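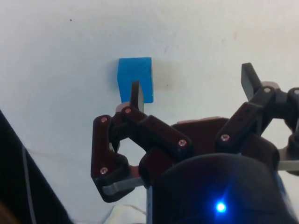 A small blue block on one of the white tabletops at Onia Hall in Prerkilham.

PRERKILHAM, 14 December 2025 – A winter block program for young children and their families has opened at Onia Hall, with play tables, take-home sets and a repair bench for worn wooden toys.

The program, called Firby Blocks, runs in the ground floor room that used to hold the hall's reading corner. It is free to residents of Prerkilham and the neighboring village of Yensuk. Sessions last 50 minutes and are meant for children from age 3 to age 7, who must come with an adult.

Organizer Su-bin Kang said the idea came from a toy swap held at the hall in April, where boxes of building blocks were left over at the end of the day.

"People brought dinosaurs and puzzles and those went right away," Kang said. "The blocks stayed on the shelf. Most of the boxes were missing pieces, so parents figured they were no use. But a four-year-old doesn't need a full box. Give her a few and she's busy until lunch."

Over the summer Kang sorted the leftover boxes by size and color and asked for more through the hall's newsletter. Families in Yensuk sent in enough to fill the storage cupboard under the stairs. There are now 68 take-home sets, each packed in a cloth bag with a card of simple games in the pocket. A set can be borrowed for two weeks and renewed once.

The games on the card are short. One asks the child to put a small block behind a big one and then look from the other side of the table. Another has the adult name a color while the child moves that block to a tray. A third is a stacking game for two players, with turns decided by the child.

Kang, who taught kindergarten before she moved to Prerkilham, said she keeps the number of blocks on a table low on purpose. Children who are given a full bin tend to dump it out and walk off, she said, and the younger ones do better with a few cubes in plain colors and plenty of space between them.

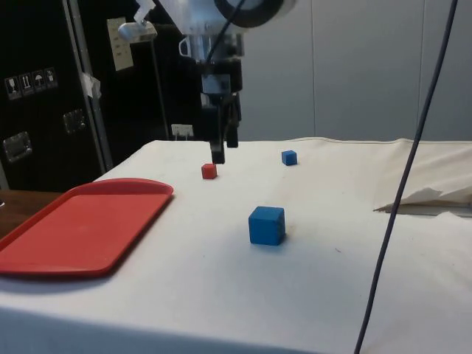
Red and blue were chosen as the main colors for the table games, with the same color coming in more than one size where possible. Kang said that lets a child sort the blocks one way, mix them up and then sort them again by a different rule. Green and yellow pieces are mostly kept for the take-home bags.

The hall spent very little on the room itself. White cloths came out of the banquet closet and cover some of the tables, which were scratched from years of card nights. Trays were bought secondhand. The largest single cost was cleaning supplies, and the hall's general budget covered that along with the cloth bags.

Blocks with chips, splinters or sharp corners are pulled before they reach the tables. Wooden ones go to the repair bench, where they are sanded and, if needed, painted again with a water-based paint. Pieces with light wear stay in use. "If the corner has gone pale, that's fine with me," Kang said. "It means somebody played with it."

Onia Hall had room for 120 children in the first round of sessions, and all of those places have been taken. A second round will be announced on the notice board and in the newsletter. Families on the waiting list will be called first, and any places left after that will go to walk-ins on the day.

Take-home sets can be borrowed now, without signing up for a session. Borrowers need to show proof of address in Prerkilham or Yensuk and leave a phone number at the front desk. There is no deposit. Lost pieces do not have to be paid for, but the desk asks that they be noted on the card so the bag can be topped up before it goes out again.

The hall is still taking donations of blocks in any quantity. Plain cubes are the most useful, and single pieces are welcome. Sets with small magnets, batteries or loose parts will not be accepted, and neither will blocks that have been stored in a damp basement or garage. Donations should be left at the front desk during opening hours and not outside the door.

Kang is also looking for people who can spend an hour at the repair bench. Sandpaper, brushes and paint are supplied. Anyone interested can leave a name at the desk or speak to her after a session.

The hall closes for the holidays at the end of the month. Sets that would come due during the break can be returned when the front desk reopens in the new year.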